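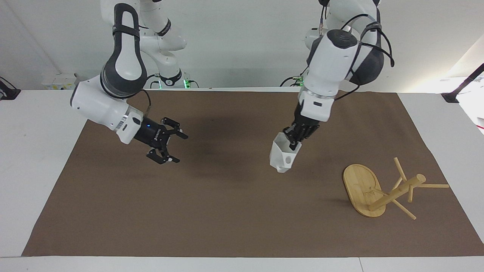 Gaete Mug Tree Notes

README for the mug tree folder. Last touched in March.

What this is

A folder of text notes on the hanging, unhanging, toppling and righting of mugs and mug trees. It began as a page in the Skuststead kitchen handbook, outgrew the page, and was asked to leave. Each note covers one go at a mug tree: how it stood at the start, what was done, how it stood at the end, and a remark if the writer had one in them. There are 900 notes. Most of the remarks are "fine."

If you came looking for a guide to buying a mug tree, you want the Boltodell folder, which has opinions on varnish.

Contents

notes.csv has one line per attempt
trees.txt says which stand is which
mugs.txt does the same for mugs, with complaints
glossary.txt settles what we mean by "peg"
old/ should be left alone

Columns in notes.csv

start_state: upright, on_side, or other. "On side" means the post is no longer vertical and the base is up on its edge. We used to have "leaning" as well, until Dinesh Raju pointed out that every leaning tree in the file was leaning against Atif's elbow.

base: round, oval or square. An oval base tips more readily across its narrow width, which you would think we'd have noticed before choosing one.

peg_used: low, middle, high, or none. A tree on its side makes nonsense of low and high. Count from the base along the post and pretend it's standing.

mug_shape: straight, tapered, faceted, other. Faceted includes hexagonal. It does not include mugs that have merely had a hard life.

mug_tilt: mouth_up, mouth_down, sideways. A mouth pointing down and to one side goes in as mouth_down. There was an argument about this and it is over.

end_state: same values as start_state.

remark: free text. Keep it clean, the Dradum people read these.

Surface

Everything happens on a brown mat over a white table. The mat is there for the sake of the mugs. It also makes pale bamboo very easy to find, and a white mug easier still. Early notes were made on the bare tabletop, where white mugs went to disappear; those lines have mat=no and can be dropped without grief.

Starting with the tree down

The 200 notes with start_state=on_side are the ones people ask for, so a word on them. Lay the tree down with nothing on it. Let the pegs settle where they like. Don't spin it round to a "nice" position, as every nice position is Atif Ghumman's nice position and the file already has plenty of those.

Whether to stand the tree up before dealing with the mug is left to whoever is doing the job. Write down which came first. Hanging a mug on a fallen tree is allowed and gets its own line, along with whatever you feel you must say in the remark.

Known problems

Peg names drift. One writer's "middle" is another's "high," mainly on the stand with the short peg. Glossary helps a little.

The remark column for Wednesday sessions is mostly about lunch.

2 lines have an end_state of "floor." This is not a permitted value. We have left them in out of respect.

Faceted mugs are thin on the ground compared with straight ones, so don't go drawing conclusions about hexagons.

mugs.txt lists a mug called "the good one" with no further detail. We all know which one it is. This is no use to you.

Adding notes

Send at least 30 lines at a time, in the same column order, saved as plain CSV. Please don't sort them first. Anything with colored cells comes straight back to you.

New stands need an entry in trees.txt with base shape, number of pegs, and material. "Wood" will do if that's all you know. Guessing at the species won't.

Contact

Atif Ghumman for the notes, Dinesh Raju for the glossary and for disputes about pegs. Dinesh replies faster but at greater length.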